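Stepped display stand

A stepped display stand (also riser or tiered stand) is a small set of shelves, each higher than the one in front, used to show off bottles, packets and other goods on a table or counter. It's a wonderfully simple idea! Raise the back row and every label gets its turn to be seen.

Clear acrylic is a favourite material, as it lets the colours of the goods do all the work. Red aluminium Coca-Cola bottles look especially splendid on one, set out on two tiers. Snacks in trays and wicker baskets are often placed nearby.
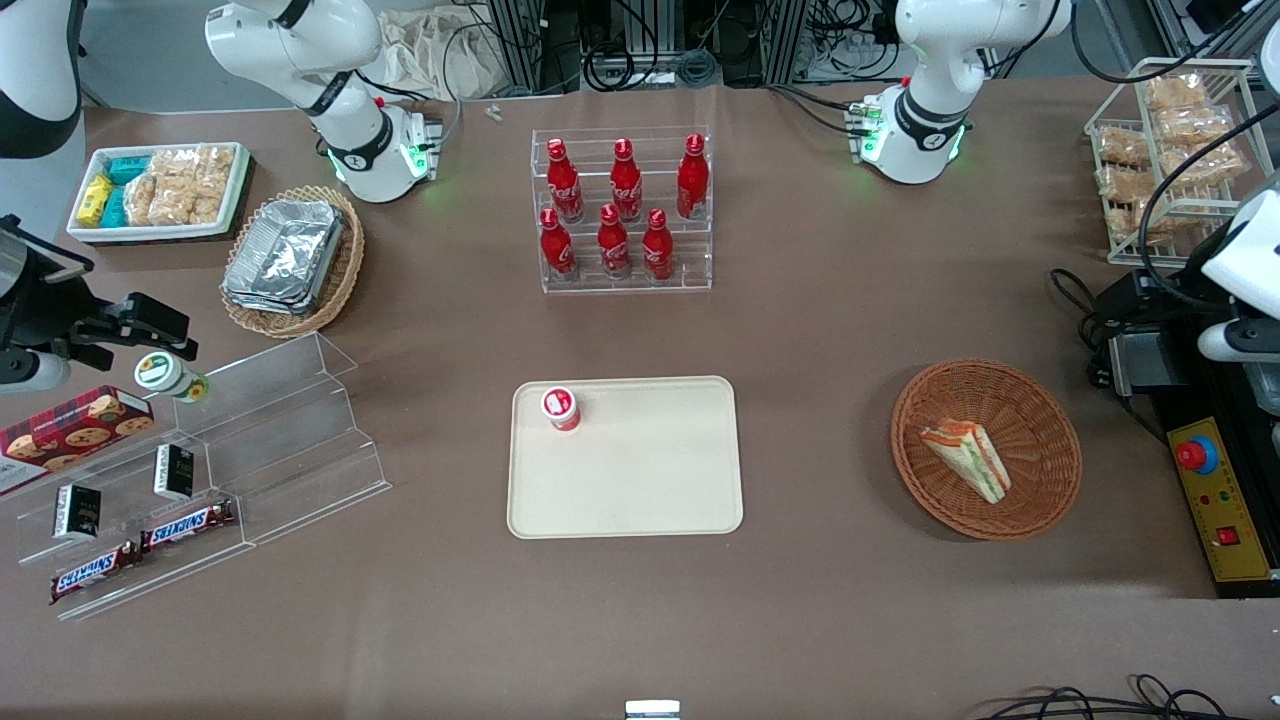

How is an acrylic stand cleaned?
With a soft cloth, lukewarm water and a drop of washing-up liquid. Window sprays containing ammonia can leave the surface cloudy.

Stands may have flat steps or slots that hold each base in place. The Prukosar pattern, drawn by Shuzhen Xu for the shopfitters Cilov, has 4 steps and folds flat for storage, a lovely touch for market traders. A longer version with 7 steps was made for the sweet shop in Ruddock, where it filled most of the front window.

See also: Cake stand, Shop counter, Spice rack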